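About Tollow

Posted in October by the Tollow office

Tollow is a small firm that looks after drinking water for people who don't have a mains supply. Most of our customers are on private boreholes, springs and wells. We test the water, fit and service filters and UV lamps, clean tanks and keep the records that landlords and holiday lets are asked to show.

The firm began as a drilling business called Kneževič, after the family who ran it. They drilled boreholes for farms and stayed on good terms with most of them, so when a pump failed or the water went brown the farm would ring. Over time the repair work outgrew the drilling. The rig was sold, the name was changed to Tollow, which is the lane where the yard is, and the drilling is now passed to other firms.

We have 300 supplies on our books. Of these, 203 are single houses and the rest are shared between neighbours or serve a business such as a campsite, a dairy or a village hall. Shared supplies take up more of our time than the numbers suggest. There is often no written agreement over who pays for what, and pipework may cross several people's land. We can draw up a plan of the pipes and tanks, but we don't give legal advice.

A normal visit takes 2 hours. We check the wellhead or spring chamber, look inside the tank, change the filter cartridges, clean the quartz sleeve on the UV unit and replace the lamp if it is due. Samples are taken from the kitchen tap after it has been run. They go to an outside laboratory the same day, and we send you the results with a note in plain words saying what they mean.

Our area is everywhere within 50 miles of the yard. We will go further for an existing customer who has moved, but travel is charged.

Two years ago we took over the service contracts of Wuvik, who fitted softeners and iron filters in the north of the area. If you have a Wuvik unit you can carry on using it. We hold spare valves and seals for all the models they sold, and the service stickers with the old phone number still reach us.

We also run an allowance scheme called Allow. You pay a fixed amount each month and it covers one service, one set of tests and the first hour of any call-out. It doesn't cover pumps that are down the hole, frost damage or pipes outside your boundary. You can leave it at the end of any year.
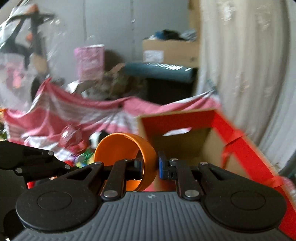 How often should a private supply be tested?

Once a year is enough for most single houses, with an extra test after flooding, after work on the well or pipes, or if the taste or colour changes. Rented homes and businesses may have to test more often, and your local council will tell you what applies.

The office is open from 8.30 in the morning until 5. Outside those hours the phone goes to whoever is on call, for customers who have no water at all. Please have your supply number ready, which is written on the inside of the filter housing door or at the top of your last report.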